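Tuncer Guides / Teaching by Hand / Part 4: Dropping an Object in a Box

Last updated 5/13/25 by Nélida Bravo

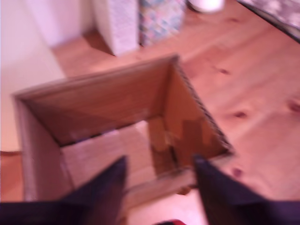

Wrist view over the open box, both gripper fingers at the bottom.

This part covers recording a put-in-box task with the handheld gripper. You should already have the gripper paired and calibrated (Part 2).

What you need

One open cardboard box, no lid. One small object the fingers can close on. A clear patch of floor next to the box.

Recording

1. Set the box down with the opening facing up. Leave room to move your arm on at least two sides.

2. Place the object on the floor within reach and start recording before you touch it.

3. Close the fingers on the object and lift straight up until it clears the rim.

4. Move over the box. Go slowly here — fast wrist turns smear the picture, and the tracker may lose its position.

5. Lower the object below the rim, open the fingers, and wait one second.

6. Back out the way you came in, then stop recording.

Keep each take under 14 seconds. Record 20 takes, then move the box and record 20 more. Change the starting spot of the object every time, even if only by a hand's width.

Checking your takes

Open the session in Trernstead and play it at half speed. Delete any take where the object hits the rim or where tracking drops out. A short blur on the way over is fine if the track stays unbroken.

Our Brindbridge set had 169 takes, and 35 of them were thrown out, mostly for starting the recording too late.

Next: Part 5, Exporting to Ploltlow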